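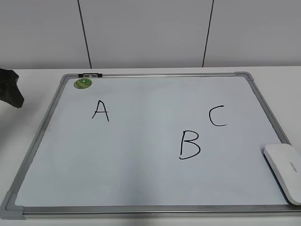

Pince Claron – doigts larges, version tableau blanc

Pince électrique deux doigts, noire, pour petites tâches de table : effacer, saisir un feutre, déplacer une brosse. Vendue par Gridholm, seule ou avec la caméra de poignet. Ouverture utile 152 mm. Livrée avec câble, visserie et une paire de doigts.

IMPORTANT avant commande ou mise en service : défaut connu sur le logiciel 4, lire la section suivante. Les pinces déjà en atelier sont concernées aussi.

Le défaut, en bref

La pince ne relâche pas. Ordre d'ouverture envoyé, accusé de réception correct, doigts toujours serrés. Le contrôleur affiche « ouvert » et le bras repart. Si la prise est sur quelque chose de fixe (rail, rebord, bord de cadre), le bras tire dessus jusqu'à l'arrêt sur effort. Pas systématique. Chez nous ça sort surtout après 200 cycles sans remise à zéro, et presque toujours sur une pièce étroite tenue du bout des doigts.

Sur une brosse, pas bien grave, elle part avec le bras. Sur un cadre alu c'est autre chose. Le tableau glisse, le coin accroche, et si quelqu'un a la main sur la table à ce moment-là il se fait pincer entre le cadre et le support. Un cas de doigt coincé remonté par un client, sans blessure. On préfère le dire ici plutôt que dans un PDF que personne n'ouvre.

Le plus traître : vu de la caméra de poignet, tout a l'air normal. Une prise tenue et une prise qui aurait dû être lâchée, c'est la même image. Donc ne pas se fier au retour vidéo tout seul, regarder
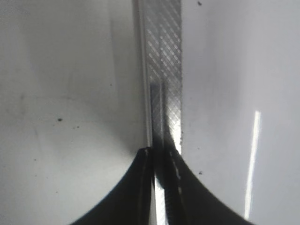
aussi le courant moteur, onglet Diagnostic, ligne « effort doigts ». Si la valeur ne retombe pas alors que l'état dit « ouvert », c'est le défaut. Arrêt d'urgence, pas arrêt programme. L'arrêt programme laisse le bras finir son mouvement, et c'est justement le mouvement qu'on ne veut pas.

Ensuite, dans l'ordre :
Couper l'alimentation de la pince, attendre 30 secondes.
Dégager à la main par la vis de secours, côté câble. Ne pas forcer sur les bouts, ils marquent.
Rallumer, remise à zéro complète, ouverture et fermeture à vide.
Vérifier que la pièce ou le cadre n'a pas bougé, refaire le repérage si besoin.

Attention, ne jamais dégager pince sous tension, même si elle semble bloquée net. Elle peut finir son ordre d'un coup.

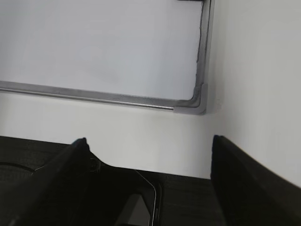
Cause et correctif

Cause trouvée : le codeur perd sa référence quand l'appui se fait en bout de doigt, et le logiciel prend la position calculée pour la position réelle. Rien de cassé coté mécanique, les doigts ne sont pas en cause. Le changement de doigts ne règle donc rien, inutile d'en recommander pour ça.

Le correctif est dans la mise à jour Drena (module de contrôle, gratuit pour toutes les pinces Claron). Il compare position et courant avant d'autoriser le départ du bras. En cas d'écart : arrêt, message, pas de reprise auto. Un peu plus lent à chaque lâcher, oui. On n'a pas prévu d'option pour le désactiver.

En attendant la mise à jour : remise à zéro avant les 200 cycles, vitesse réduite au départ après chaque lâcher, zone interdite le long du cadre. Personne les mains sur la table pendant le cycle.

Mise à jour disponible depuis juin. Les pinces expédiées après l'ont d'origine, étiquette verte sur le carton. Sans étiquette, la faire avant le premier essai.

Montage et réglages

4 vis sur la bride, fournies. Adaptateur Urrego en option pour les bras à bride courte.
Câble : laisser du mou sur la paume, sinon il tire en rotation du poignet et la prise se débranche.
Limite d'effort : niveau bas pour brosse et feutre, ne pas monter plus haut à proximité d'un rebord.
Approche de la brosse : doigts grands ouverts, descente droite. Une brosse rangée contre le cadre est le cas pénible, un doigt côté table, l'autre au-dessus du rail. Si possible la pousser d'abord vers le milieu du tableau, doigts fermés, et la prendre là.
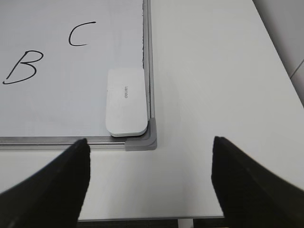 Doigts ouverts, brosse dans l'angle du tableau, lettres B et C au feutre noir.

Retours et garantie

Pince concernée et pas envie de faire la mise à jour vous-même : retour atelier Gridholm, port à notre charge, joindre le numéro de série et si possible le journal du contrôleur. Sans le journal on s'en sort mais c'est plus long. Les doigts rayés par un blocage sont remplacés, les tableaux au cas par cas, envoyez une photo du rail.

Si le défaut revient APRÈS la mise à jour, arrêtez tout et écrivez au support, objet « Claron ne relâche pas ». Ne pas relancer le cycle pour voir.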